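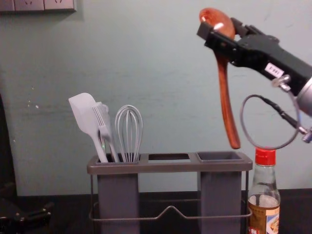

Figure 3. Wooden spoon and gray utensil holder on a dark tabletop.

3.2 Storage of utensils in the home

Households in Prosberg and Garnach were asked where they kept the tools they cooked with most. Of the 1,806 households that returned the form, 794 stored them upright in an open holder near the stove. The rest used a drawer, a wall rail, or a mix of these. Answers were coded by the second author using the scheme in Fakhoury's earlier Koltarico survey.
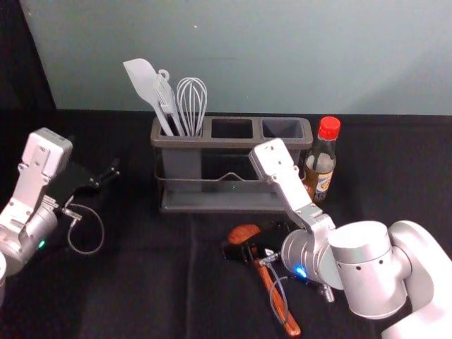 Drawer storage was more common in homes with small children. A further 179 households said they had changed their storage after moving, mostly for lack of counter space. We did not ask about the age of the tools, so wear could not be compared between the two towns.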